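Rikberg Hand-Held Gripper Kit - Planning and Pricing

Most people who write to us have already decided they want to collect handling data in real kitchens, and what they really want to know is how much of the budget should go to hardware. Our answer is usually a little less than you think, and then a good deal more for the hours people spend using it.

The kit comes as a pair of hand-held grippers, each with its own camera, a charging dock and a padded case. The price is $4,000 for the pair, or $3,000 if you are adding to a set you already own. Spare jaw pads are $19 a pack, and we'd gently suggest putting a few packs on the first order - they do wear, and it's a shame to stop a good afternoon over something that small.
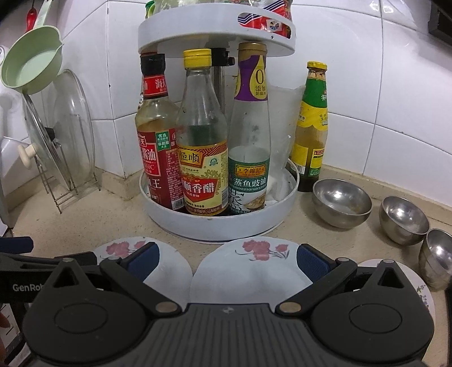

When you plan your sites, think about the jobs before you think about the rooms. Lifting a plate and picking a bottle out from among its neighbors ask quite different things of the person holding the tool, so give each one its own block of time. A home kitchen that somebody cooks in every day is well worth the extra travel, even if your lab has a lovely mock counter of its own.

Gaëtan Roussel looks after first-time buyers here, and he is happy to go through your task list before you commit to anything. He will also tell you if the Kusell bench arm would suit you better, as it sometimes does for teams with one fixed station and no plans to move.

Allow 2 weeks for delivery. Orders placed in October ship from our Skikholm warehouse, so please check the address on your paperwork before sending anything back. Every kit carries a one-year warranty on the body and hinges. Pads and cables are not covered.

Ask for a written quote
Compare with the Kusell bench arm
Spare parts and pads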